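From: Rupert Zaugg
To: Werkik office list
Date: Oct 8, 2023
Subject: Re: bags for the packing table

Bukola Chukwu wrote:
> Are we staying with the clear bags for the Pulon kits or going
> over to the blue ones? I have 71 kits to pack for Manríquez and
> would like to use one kind for all of them. Also, can the white
> table be left free until I'm finished?

Blue, please. The clear ones split at the seam in September and we had 8 kits come back. There are 373 blue bags in the cupboard, so no need to order. Pack them flat and press the air out before you tie them - otherwise only half fit in a carton. Cartons take 40.

The table is yours through the end of the job. If you sit on the desk side, please push your chair in when you leave - it's tight back there. 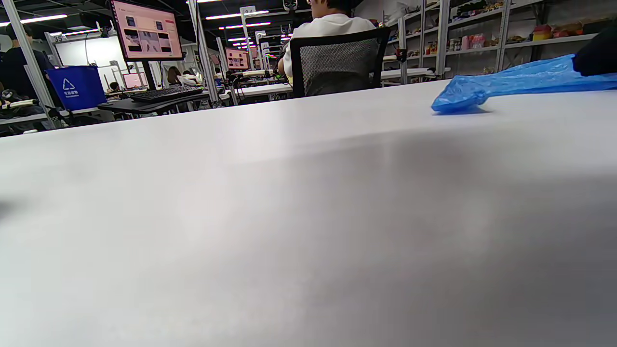

Blue bag on the white table, desks behind.

It's the thin plastic, so keep it away from the box cutter. Labels go on the carton, one per side. The Udon order can wait until yours is out.

Rupert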